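News > Studio Announcements > New Releases

Candon Announces Prundudberg, a Turn-Based Role-Playing Game Set Inside a Hollow Mountain

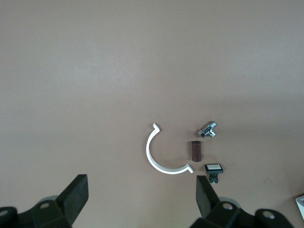

A white C-shaped plastic bracket on a plain tabletop.

LEIVA – Candon is thrilled to announce Prundudberg, a turn-based role-playing game coming to PC this November. It's the studio's first full-length game, and the team has been itching to talk about it!

Prundudberg takes place in a mining town built entirely inside a mountain. The town has been sealed off from the outside for three generations, and most people who live there have stopped believing in the sky. Then the lifts start running again. Players take on the role of Hodau, a young lift operator who picks up a voice on the service line, calling from a floor that isn't on any map.

From there the mountain opens up in both directions. Players can climb toward the old gatehouses or head down into the flooded galleries, and the story bends to fit the order they choose. Up to 6 companions can join the crew (3 go into battle at a time, while the others keep the lift running and can be swapped in between rounds).

Battles are built around sound. Every attack makes noise, noise travels along the tunnels, and the creatures in the dark come toward it. A loud hammer blow might finish one fight and start another two rooms over. Quiet characters can throw echoes to lure enemies away, or bring them all into one spot and drop the ceiling on them.

"We kept playing the early battles long after we were supposed to be done testing them," said Anikó Pintér, game director at Candon. "Somebody would knock over a cart by mistake, the whole tunnel would wake up, and everyone in the office would come over to watch. I can't wait to see what players do with it."

The script runs to nearly 3,000 pages, and every companion has a personal storyline that can be finished, left alone or badly messed up. There are 8 endings, including one that can be reached in the first hour by very stubborn players.

Music is by Přemysl Koubek, who wrote the score for brass, hand drums and a very old pump organ.

"The organ wheezes, and I love it," said Koubek. "I wrote the lift theme around the notes that still worked. By the time you reach the lower galleries you'll hear that tune played slower and slower, with more air in it than music."

Prundudberg supports keyboard and controller, with adjustable text size, a visual display for noise levels and a story setting for anyone who would like gentler battles. Progress from the free opening chapter, which will be released ahead of launch, carries over into the full game.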